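6th January

Dinner at Gemska with Irén and Didier. Table booked for seven, seated at ten past. The room holds 19 covers and was full by half past. Noise was high enough that the waiter repeated the specials twice.

## Food

Irén ordered the dumplings in broth, I had the braised shin, Didier the smoked trout. We shared all three.

Dumplings: skins thin, pleats even, filling coarse-cut pork with caraway. The broth was clear and well skimmed but short of salt. Irén disagreed and would not pass the salt until I had tried it again with the pickled cabbage. With the cabbage it was correct.

Shin: the menu gives the portion as 600 g on the bone. Collagen fully broken down, meat still holding its shape, which I would put down to a low oven and a lid. The sauce had been reduced too far and was sticky at the edge of the plate. Mash underneath was passed through a fine sieve and had more butter in it than I would dare use.

Trout: over-smoked. Didier finished it anyway. He thinks they are using the same smoker they had in May, when Elżbieta sent hers back.

Bread was dark rye, sliced thick, served cold. Butter at room temperature, so somebody in that kitchen is paying attention.

Pudding was a curd cheese pancake, one between three. Browned on both sides, slightly raw in the middle. Plum sauce good - sharp, with the skins left in.

## Comparison with Juška

Juška still does the better broth. Gemska wins on bread, on shin and on the speed of the bill. Juška also closes its kitchen at nine, and Didier never arrives anywhere before half past eight. Ravindran prefers Juška for the soup alone, but he lives two streets away from it and I discount his vote accordingly.

## At home

Tried to copy the mash from memory. 640 g of potatoes before peeling, 581 g after. Boiled in the skins would lose less, so do that next time. Butter at one part to five, milk warmed first. Texture close, flavour flat. I suspect the potatoes, which were the floury ones from Flirneck and had started to sprout.
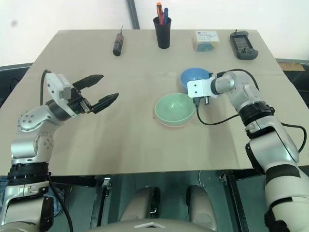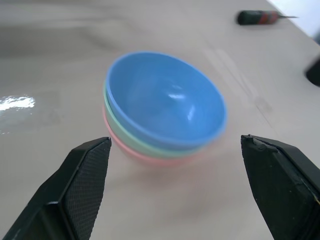 ## To do

- Ask Apolline which potatoes she uses, and whether she salts the water.
- Book Juška for five, early sitting.
- Return Elżbieta's sieve.
- Caraway, rye flour, plums in a jar if Skikham has them.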